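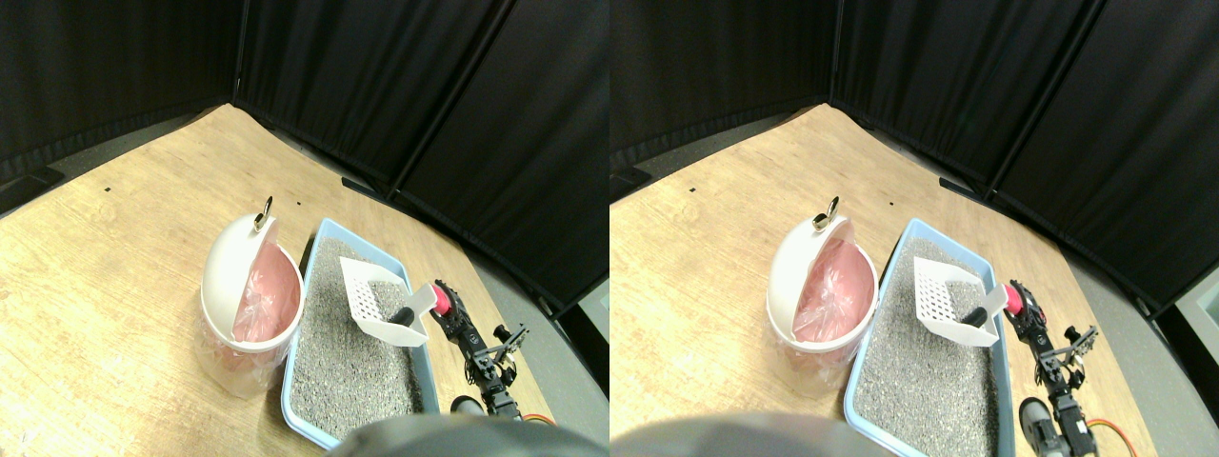 Home Guides Care Parts Contact

Clestora Litter Corner - Set-Up Guide
Section 5: Filling the box and your first daily scoop

Now for the fun part! Your box is rinsed, your bin has its lid on, and you're ready to turn all of it into a working litter corner. Set aside 19 minutes the first time through. After a week you'll do the daily round while the kettle boils.

What you need
A litter box, a bag of granular litter, a slotted scoop with a long handle, a small bin with a flip-up lid, and a roll of liner bags. Any color of liner is fine. We love a bright one, as it's so easy to see when the bag has slipped down inside the bin!

5.1 Line the bin

1. Flip the lid all the way back until it stays open by itself.
2. Shake out a liner bag and push it down to the bottom of the bin with your fist.
3. Fold the top of the bag over the rim, all the way around. It can be bunched - a neat edge makes no difference here.
4. Close the lid once to check that it shuts over the bag. If it pops up, pull a little of the liner back inside and try again.

5.2 Fill the box

1. Put the box down flat, with the bin right beside it. The two should be close enough that a full scoop never has to travel over bare floor or tabletop.
2. Pour the litter slowly from one end to the other, keeping the bag low.
3. Level it with the back of the scoop. Aim for 7 centimeters deep (a bit less for kittens).
4. Stop well below the rim. Cats dig, and they dig with real joy!

CAUTION: Pour with a window open and keep your face away from the box. Even the low-dust kinds throw up a little cloud at the end of the bag.

5.3 The daily scoop

1. Open the bin first, so you aren't hunting for the lid with a loaded scoop in your hand.
2. Start at the far end of the box and slide the blade along the bottom.
3. Lift, hold the scoop level over the litter and give it five gentle shakes. Clean grains drop back through the slots and the clumps stay on top.
4. Tip the clumps into the bin and close the lid.
5. Work toward yourself until the whole box is done, then top up with fresh litter to the level you started with.

NOTE: Ruoxi Tan, who tested this section with her cat Hao, likes to turn the box at an angle to the bin so the scoop handle points toward her free hand. Try it - it's a lovely little trick, especially in a tight corner.

CAUTION: Don't flush litter or clumps. Many kinds swell in water and will block a drain. If you are pregnant, ask someone else to do the scooping, or wear gloves and wash your hands well afterward.

5.4 Changing the bag

Change the liner when it is almost 5 inches from the rim, or sooner in hot weather (in July you may want to do it every other day). Gather the folded edge, twist, knot, and lift straight up with one hand under the bag. Wipe the inside of the rim before the new liner goes in.

Replacement liners are listed in the parts section under number 406. Deep cleaning the box is covered in Section 6.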